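Umercombe, Jan 28, 2022 — Wovov today published the second edition of its table-setting guide for rental kitchens and holiday apartments. The 16-page guide covers the small goods left out for arriving guests: paper tissues, sponges, tins and table linen.

The new edition was edited by Hanne Valtonen and replaces the August printing. It adds five pages on storage and restocking. Tissue packs are now listed as a table item and are to be kept in their original film until first use. Sponges with a scouring layer are listed under cleaning goods and may be set out on the table at changeover only.

"Owners asked for one list that works in a small kitchen," said Lauri Tuominen, product manager at Wovov. "The August text split table goods and cleaning goods into separate chapters, and people read one or the other."

The guide is supplied to all properties managed under the Mondal and Drolgate names. Printed copies ship with the next linen delivery.

Green soft-pack tissues, marked 清风, on a red-and-white striped tablecloth, with a yellow sponge alongside

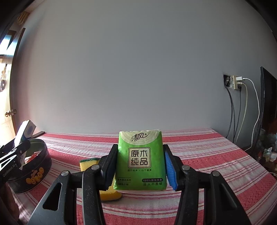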